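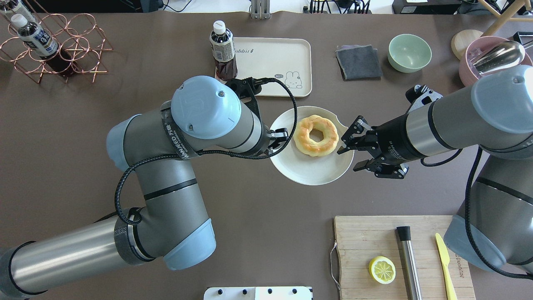 Menaje y mesa: galería de la colección de uso cotidiano

El Centro Cultural Onsri presenta en esta página una selección de su fondo de menaje doméstico, reunido con la colaboración de la Fundación Hollel. El fondo consta de 318 objetos de mesa y cocina, todos ellos de uso corriente y de fabricación reciente. La coordinación de la galería corresponde a Ye-ji Yoon y la redacción de los textos a Tane Halliday.

Merienda. Rosquilla de corteza dorada con cobertura clara de aspecto azucarado, servida en plato blanco redondo. La bandeja rectangular de color crema lleva impreso un conejo de dibujos y la palabra «Rabbit» en gris.

Bebidas. Botella de té oscuro con tapón blanco, junto a la bandeja. El botellero de alambre de color cobre, formado por aros, sostiene en diagonal una segunda botella de plástico.

Cuencos y complementos. Cuenco de cerámica verde pálido y cuenco rosa con cucharón metálico. Completan el conjunto un posavasos redondo de madera clara, un paño gris oscuro doblado y una tabla de cortar de madera con asa de anilla metálica.

Los objetos del fondo pueden solicitarse en préstamo para actividades educativas, con un máximo de 3 piezas por centro. Las solicitudes para el mes de febrero se dirigirán por escrito a la oficina de préstamos, sita en el edificio Stodaver. La reproducción de las imágenes requiere autorización previa.

Última actualización: 27 de noviembre de 2025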